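How a Bike Frame Is Put Together

The frame is the part of a bicycle that everything else bolts onto. Take away the wheels, the seat, the chain and the handlebars, and what you have left is the frame.

Most frames are made from tubes. A tube is hollow, so it weighs much less than a solid bar of the same size. It is also hard to bend.

The place where two tubes meet is called a joint. When you ride over a bump, the push travels along the tubes and through the joints, so the joints have to be strong.

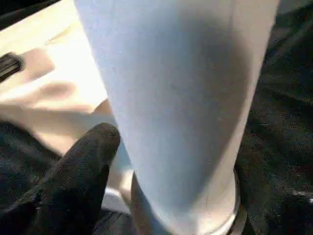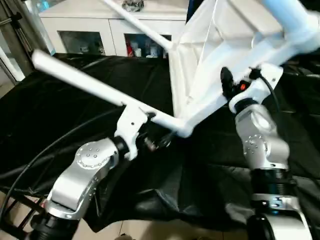
Look at a bike at home or at school. On many bikes, the tubes in the middle make a shape with three sides. Engineers like triangles because a triangle keeps its shape when you press on a corner. A square made of sticks will lean over and fold flat.

Try it yourself

You need 4 paper straws and some tape.

1. Tape three straws together at the ends to make a triangle.
2. Push gently on one corner. What happens?
3. Open one corner and add the last straw to make a square.
4. Push on a corner again.

Ghizlane Filali teaches bike repair in Greltthorpe. She tells her students to wipe the frame with a soft cloth before they start work, and then to check each joint for cracks. A crack can be as thin as a hair. If you find one on your bike, stop riding it and show it to an adult.

Words to know

Frame: the main body of a bike
Hollow: empty on the inside
Joint: a place where two parts meet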